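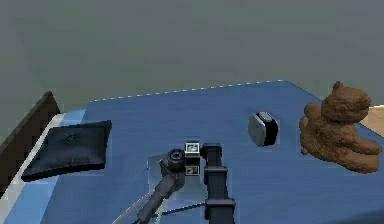
Skilgate Household Resilience Group – Tips for the Home

Making a kitchen safer before the next tremor

Most injuries in a moderate quake come from things falling indoors. A free afternoon is enough to deal with the worst of them.

Start high up. Move casserole dishes, jars and the mixer to the lowest shelves and put plastic tubs and paper goods in their place. Fit a catch to every wall cupboard. The Drellix push catch is fine on thin doors, but a plain hook and eye holds better.

Fix tall furniture to the wall at the top, into studs or solid masonry. A full dresser can weigh nearly 25 stone, and plasterboard alone won't hold it. Use two brackets and leave no slack in the strap. Anything over 2,050 mm high wants a third.

Find the gas tap and check that you can turn it. Hang the spanner beside it on a string. If you smell gas, shut it off, open the windows, go outside and leave the light switches alone. Have the supply turned back on by an engineer.

Water is the thing most often short afterwards. Old squash bottles will do, washed out and filled to the top. Change them every June.

Keep shoes and a torch under the bed – broken glass on a dark landing is a common cause of cuts.

If your house is older, look at the chimney as well. Loose mortar you can rake out with a key needs repointing. Tenants in the Grastier flats should report cracks wider than a pound coin's edge to the Dovhaniuk office in writing, and keep a copy.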